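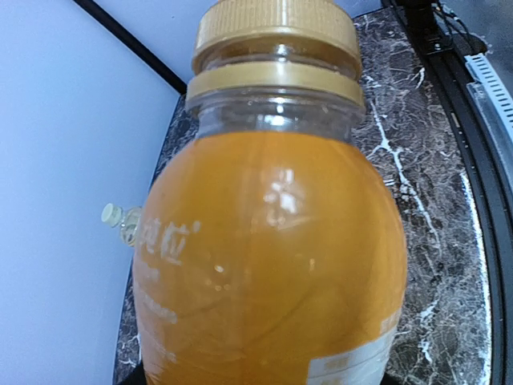

Been chewing on the grasp confidence threshold for our bottle-picking work for most of the spring, and I finally have a result I feel OK sharing with you all. Short version: we stopped training one model on everything and went to a two-stage setup, where the first stage only guesses where the cap and neck are and the second stage picks a grasp from that. Clear bottles are what drove us to it. Take the orange drink with the gold cap - the neck is see-through between the tamper ring and the fill line, the light from above puts bright spots all over it, and our old model kept treating the top of the liquid as the top of the bottle. With 280 training picks the two-stage version got 46 out of 50 on bottles it had never seen. The single model was stuck at 14 misses no matter what I fed it. Happy to answer anything, and sorry in advance for the length, I do go on.
- kwame_e

plandeck_pete
Lovely stuff Kwame, thank you for writing it up! Was the 50 all standing bottles or did you lay some down? We had a beautiful number on our own rig until somebody knocked one over, and then it was a very sad afternoon.

kwame_e
Mixed, but mostly standing. I should have split them out in the first post. All four misses were bottles on their sides, so you've put your finger right on the sore spot.

mrs_tolliver
I'm going to disagree a little, and I hope you'll take it kindly because I've enjoyed your posts for years. 50 trials is thin. If you ran it again tomorrow you could lose three more and the gap to the old model starts to look a lot less exciting. I'd want 200 before I changed anything on a working cell. Also, did both models get the same lighting? Overhead glare moves so much when you shift a lamp even a little.

kwame_e
Same lamp, same height, same table, and I swapped models every ten picks so neither one got the good part of the day. But yes, fair point on the count. I have the arm through September so 200 is doable.

gripsandgravel
Not sold on the neck idea at all, sorry. A neck detector is great until you get a jar, or one of those squat Laryea bottles with hardly any neck to speak of. Then stage one hands stage two garbage and stage two believes every word of it. We tried this at my old job and ended up going back to a depth camera and a coat of matte spray.

plandeck_pete
Matte spray is fine in a lab, but you can't very well spray somebody's juice before you ship it :) I think Kwame is after the real thing.

gripsandgravel
Sure, but then call it a bottle result and leave the general claims out of the title. That's my only real gripe.

kwame_e
Title edited, you're right. For jars I'd fall back to the old model whenever the neck score is low, though I haven't measured that yet. Will post the longer run in this same thread, with standing and lying down in separate columns this time.

mrs_tolliver
Bless you. Put the misses in too, please, those are the ones I read first.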